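Summer clothes, finally dealing with them

2023-09-30

So the Flostano bins came and I have run out of excuses. Summer stuff has been living in a heap since May, basically. Wear it, wash it, back on the heap. Meanwhile the sweaters are in the closet in the Clando apartment taking up 2 whole shelves and I can't get to them.

Plan was one evening. Ha. Pulled it all out onto the wood table, which is the only surface in this place big enough to fold on.

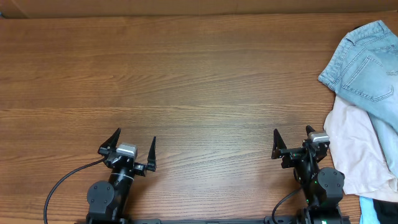
My rule this year is if I didn't wear it on the Evangelista trip it probably goes. Three weeks of heat, if it didn't get packed for that then when? Exceptions for anything my sister gave me. And swimsuits, obviously.

Tried the flat fold first, sleeves in, then thirds. Looks great. Takes forever. Rolling is faster but then it all comes undone when you dig for one thing at the bottom, so back to flat for tops and rolling for pajamas only. I think. Ask me again tommorow.

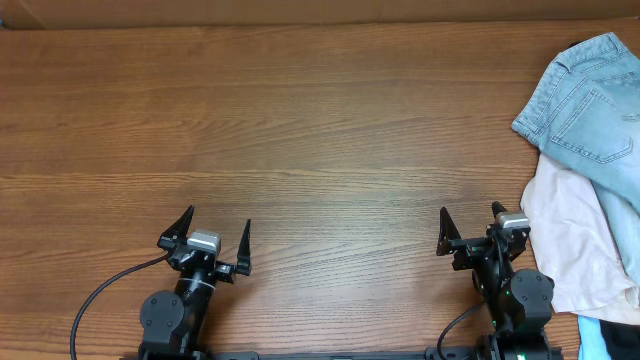
Also the fabric bags I got from Zilent last year? Zippers went on two of them. Not buying those again. The bins are just bins, with a lid, fine.

Denim is what kills me. Bulky, never lies flat, and I own way too much of it for someone who lives in leggings. Shorts first because they're small: lay them out, one leg over the other, smooth the pockets, fold up from the cuffs. The light blue pair stays. Everything else is up for debate.
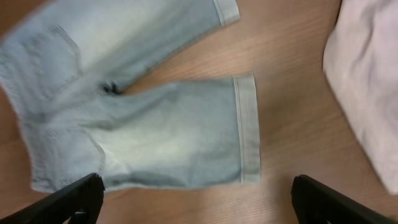

What's going where

Keep: denim, good tees, the linen stuff.
Donate: anything scratchy, anything I have to tug at all day.
Rags: you know the ones.

Bin goes under the bed, label facing out, and I am writing the label BEFORE I shove it under there. Last year I didn't and opened three bins looking for one cardigan.

Still have the jeans to get thru and then the bed to move. More when its done.
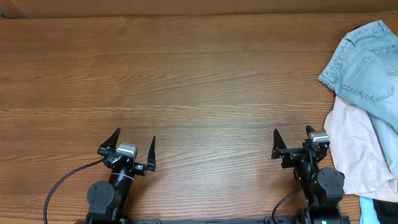 Marisol wrote in the comments that she never folds jeans at all, just hangs them by the belt loops on shower hooks and leaves them out all year. Saves a whole bin, she says. Might steal that, if there's any closet rod left once the coats are in.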